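Talk notes, Livham evening, November 19, 2020
Sorting out the offcuts bin. Catrin Voyle

Keep it to the half hour. Chiamaka Effiong has the clock, look at her when the slides get to the labels.

Start with the shelf at Diltcombe. Everyone has one. Short ends of bar, too good to toss, too short to put back on the rack. Ask who has a bin like that at their place. Wait for hands.

Our numbers. 553 pieces when we tipped the lot out in the spring. Nearly 256 of them shorter than my hand. Let that sit a second. Then say we kept buying new stock the whole time. People laugh here, let them.

Why it got like that:
- one bin for everything
- deep, so the short ones went straight to the bottom
- paint codes known to two people, one of them retired
- no rule on what counts as scrap

Color first. Red and green were already there from the Pritchard job, we just never used them for anything. Painted ends wear off, painted whole length doesnt, so paint the whole length. Costs more paint. Say so before somebody asks.

Then shallow bins. Biggest single change, spend time on it. You want one layer on the floor of the thing so you see every bar without digging. As soon as they stack you're back where you started.
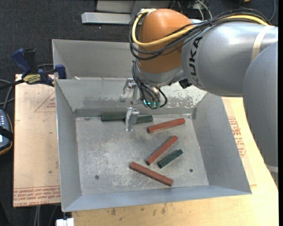
Flat floor too, no ribs. Ribs trap the thin ones and then you're picking at them with a glove on. Bare metal is fine, it scuffs, who cares. Trodcombe put rubber down in theirs and it was full of swarf in a week. Don't be mean about Trodcombe, they're in the second row.

Don't line them up. We tried dividers for 6 weeks. Looked great on Monday. Pieces lie where they land and thats OK as long as you can see them and reach them.

Mixed colors in one bin, yes or no? We went back and forth. Where I ended up: mixed is okay at the saw, seperate by the time it hits the rack. Sorting at the saw slows the cut down and the guys just stop doing it.

Length rule. Under 6 inches, scrap, no arguing. Tell the story about the drawer of "might need it" pieces. Short version!! Long version lost the room last time.

Who empties it: whoever ran the last cut. On the sheet, initials. Chiamaka's idea, credit her.

What still doesn't work
- green fades to something close to black under the old lights, people misread it
- long pieces poking over the edge
- the sheet goes missing

Skip the cost slide if we're past twenty minutes. Handout has it.

Questions. Somebody will ask about stainless. We don't paint it, it has its own bin, move on. If it goes quiet, ask Trodcombe how they mark theirs.

Handouts are on the table by the door, please take one, I'm not carrying them home.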